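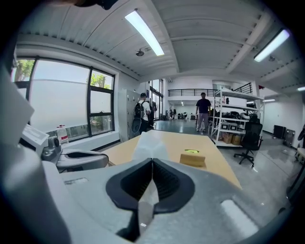 Hand gripper fingers don't meet at the tip any more, and the tracking jumps when I close them

Posted in Robot Arms & Grippers
Shafiq Jayawardena

Hi all, long-time reader, first time I've had to ask for help. I look after a pair of Skillimow hand grippers, the kind you hold one in each hand and do the task yourself so the arm can learn from it later. Gray plastic body, black rubber V fingers with the little ridges on the inside. They came to us second hand and I've been the one cleaning and charging them since January, mostly because I was the person standing closest when somebody asked.

Two problems, and I can't tell if they're one problem.

First, the right gripper. When I squeeze it shut with nothing in it, the ridged faces touch about halfway down but the tips stay a little bit open. The left one closes up nicely all the way. It used to drop flat things now and then, like a sheet of card, and now it drops them most of the time. Fat things are fine. A tissue box, no trouble at all, it hugs it.

Second, the marker cube on the base of the same gripper. In Darnow (we do the tracking in that) the cube holds steady while I move my hand around, but at the moment I squeeze, the pose hops sideways and then comes back. I see it on the plot as a little tooth, every time. The left one has a much smaller tooth or none. I already wiped the cubes and reprinted the faces on the right one, and it made no difference that I could see.

What I've done so far: cleaned the fingers with a damp cloth, took the right finger pair off and put it back on, ran the open/close zeroing in Darnow again, restarted everything (obviously). The table is by a big window, in case light matters. I've got the small hex keys and a caliper, and I'm not scared of taking the shell off, but I'd like to know what I'm looking for before I do, as the last thing I opened had a spring in it and I never saw that spring again.

Would rather not buy a whole new set of fingers if I'm only going to have the same thing in two weeks.

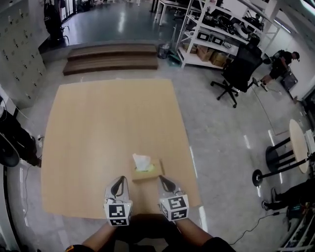 6 min read

3 replies, sorted by most helpful

Rungnapa Mahawong

I had this exact pair of symptoms and for me it was one problem, so there's hope! Do the checks in this order, the first ones don't need you to open anything.

Take the gripper in your hand and hold it shut, firmly but not white-knuckle. Now with your other hand take hold of the marker cube and try to wiggle it. If it rocks even a hair, there's your tooth. When you squeeze the handle the shell flexes a bit, and a cube that isn't clamped properly goes along for the ride. Your plot says it comes back when you let go, and that's just what mine did. The screws under the cube are the ones that work loose. Take them right out, put a tiny drop of the removable thread locker on (blue, please not red, I have met the red) and do them back up evenly, a bit on one side and then a bit on the other.

Then the fingers. When you took the right pair off and put it back, did you mark which one went where? They look the same from either side but on mine they weren't. The rubber takes a set. After months of one person gripping the same way, each finger has bent slightly to suit its own side, and if you swap them they lean away from each other at the tips. Swap them back and squeeze again over a strip of thin paper. Pull the paper out slowly. You want the drag to feel the same at the tips as it does further down.

If swapping doesn't fix it, look at the foot of each finger where it slides into the carrier. Mine had packed up with gray dust and a bit of old tape glue, which pushed the finger up and tilted it. Wooden toothpick, then the damp cloth. I know you cleaned the fingers but did you clean the slot?

And do the zeroing again after all that, not before. If you zero with the tips open, Darnow takes that as closed and you'll be wondering about your numbers for the rest of the month. I close it fully 20 times first so the rubber settles, then zero, then close a few more times and see if the reading comes back to the same place.

One more thing, write L and R on the inside of the finger feet with a paint pen. I didn't the first time and I had to work it all out again.

Philomena Gilmartin

Just replace the fingers. They're rubber, they wear out. We swap ours every 200 hours and never think about it. Flanagan sells them by the pair.

Can't help with the tracking, never used Darnow.

Ebony McPhee

Rungnapa's list is good and I'd do all of it before spending any money. I don't agree with Philomena on swapping by the hour, by the way. We run ours at the Rumport workshop and one pair went on a very long time because it mostly picked up soft stuff, and another pair was finished early from somebody doing screwdrivers all day. Look at the ridges. If you can still feel them with a fingernail all the way up to the tip, the pads are okay. If the last bit is smooth and the rest isn't, that's your flat-card problem even after you get the closing right.

If it does come to opening the shell: do it over a tray, with the gripper held fully open. That's the position where the return spring is under the least load on ours, and your spring story made me laugh because mine went behind a radiator. Check that against your own manual, mind you, we've got the older handle. Lift the top half straight up and take a photo before you touch anything. What you're looking for is the link that pushes the two carriers. There's a little plastic bushing at each end, and if one has gone oval, that side arrives late and you get a gap. You can feel it: hold one finger still and see if the other one has any free play. The good gripper is your reference here, so try the left one first and get a feel for what normal is. It's so much easier when you have two.

About the window. I doubt the light is making the tooth, because light doesn't know when you're squeezing. But do look at what your fingers and wrist are doing. I was tilting my hand as I squeezed and turning one face of the cube away from the camera, so the tracker was switching between faces. Cheap test: clamp the gripper lightly to the table edge with the cube facing the camera, close it with your hand off to the side, and look at the plot. If the tooth is gone, it's your wrist. If it's still there, it's the cube mount or the shell.

On reprinted faces, check the size with your caliper! Our printer had "fit to page" ticked and every marker came out slightly small. It gave us a pose that was off all the time, so probably not your tooth, but you did say you reprinted only the right one, and now your left and right might not agree with each other.

Shafiq Jayawardena

Oh wow, thanks, this is loads. Quick update as I've had an hour with it.

The cube rocks. Not much, but with the gripper squeezed I can feel it tick. Two of the screws under there were barely doing anything. I've done them up with no thread locker for now because I haven't got any, and the tooth is a lot smaller, pretty close to the left one.

Fingers: I have no idea if I swapped them, so I swapped them (again?) and it's better but not perfect. Paper drags at the tip now, lightly. Slot was disgusting, Rungnapa, you were right. The ridges near the tip on one finger do feel smoother than the rest so I think I'll end up ordering one pair from Flanagan after all, sorry Ebony.

And the printed markers measured small. Fit to page was ticked. I'm redoing both cubes tomorrow and then zeroing the whole lot.

Rungnapa Mahawong

Ha, the slot! Get the blue thread locker before you do the zeroing though, or you'll be doing it all over again when those screws back out.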